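CR réunion logiciel, 2023-12-21
Présents : R. Schumacher, L. Strebel

1. Perception
Tiroirs transparents — reflets sur les façades, masques instables. Luzius repasse les 400 images, seuil à revoir.

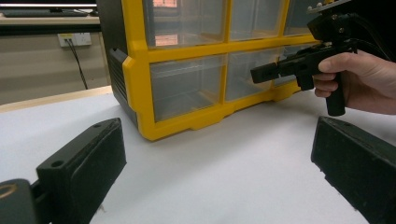 2. Planification
Planificateur Himuvden : 6 echecs sur 200 essais en simu, tous à l'approche. Rosalind corrige la marge de collision. Fermeture de pince : doigts serrés l'un contre l'autre devant le bac, ça sert de zéro pour l'ouverture. 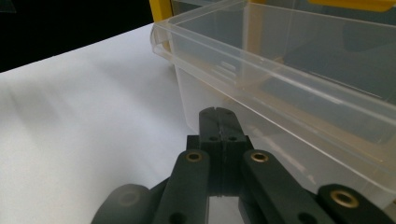

Le module Skastisier passe en revue de code avant fusion, Luzius relit. Ajouter un test sur le zéro pince : les deux bouts se touchent, joint vertical bien net, à prendre comme repere. Reste des points en avril.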